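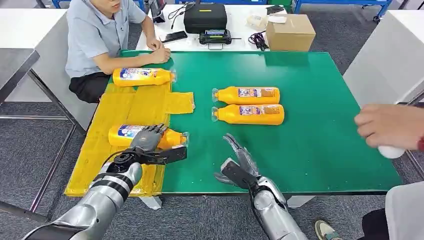 Phuthong, November

Figure 1. Tabletop with four bottles lying on their sides, two of them on the green surface.

3.2 Trailer exposure and opening-week attendance

Ticket records were obtained from Trudero, which runs five screens in Phuthong and two in Dosen. Each record gives the film, the showing, the seat block and the time of purchase. Loyalty-card holders were sent a short survey after their visit, and 440 replied. We dropped replies with no match in the ticket records, as well as those from preview showings, leaving 308 for analysis.

Respondents were asked where they had first seen a trailer for the film: in a theater, on a phone or computer, or not at all. Trailer length was not recorded. Comedies and dramas were coded separately using the Stondora genre list – films listed under both were treated as comedies.

Viewers who first saw the trailer in a theater bought their tickets earlier than the other two groups. The gap was wider for comedies and held when group bookings were removed. For dramas it was small, and it disappeared in the Dosen data, where late showings make up more of the schedule.

Purchase time is a weak stand-in for interest. Some patrons buy at the door out of habit, and the survey did not ask about this. Section 3.3 repeats the test with seat block as a control.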